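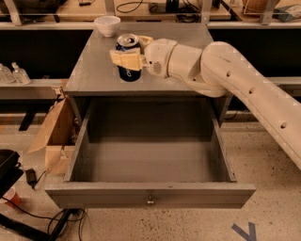
Drustamden, Monday, October 13, 2025

Household Storage, Session 7: The Drawer

Handout by Afonso Marinho. Bring it to the practical; there are no spares.

Last session we dealt with shelves, which are easy, as everyone can see what a mess they are. Drawers are worse. A drawer lets you close the argument before anyone has won it.

Terms you need

Clear top: a surface holding only what is used there daily. A bowl can qualify. A can of soda qualifies until it has been drunk, after which it is recycling with a view.

Parking: setting a thing down "for now." Booker Lindgren's survey of 224 households in Candale found parked items on nearly every cabinet top, and his own kitchen was in the sample.

Dead depth: the back third of a drawer, where batteries go to retire.

The empty-drawer rule

Before sorting a drawer you take everything out and pull it fully open. Most students skip this and stir the contents with one hand, which is how you end up owning 2 staplers. Look at the bare floor and both side walls first, and measure the inside, not the front. The gray cabinet's drawer has a small round knob near the middle of its front, so pull from there and keep it level. Then decide on one category for the drawer and write it down. "Miscellaneous" is a confession and will be marked as such. 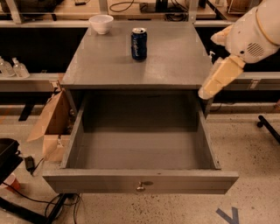

Keyholes come up every year. A lock says somebody once thought the contents mattered, and the key is usually in another drawer. Where there is a keyhole plate beside the knob, as on our gray cabinet, check whether you have a key before you shut anything inside – Booker will not be coming out with a screwdriver again.

For next time

Empty one drawer at home. List the contents in the order they came out. Maximum 900 words, and yes, people have gone over.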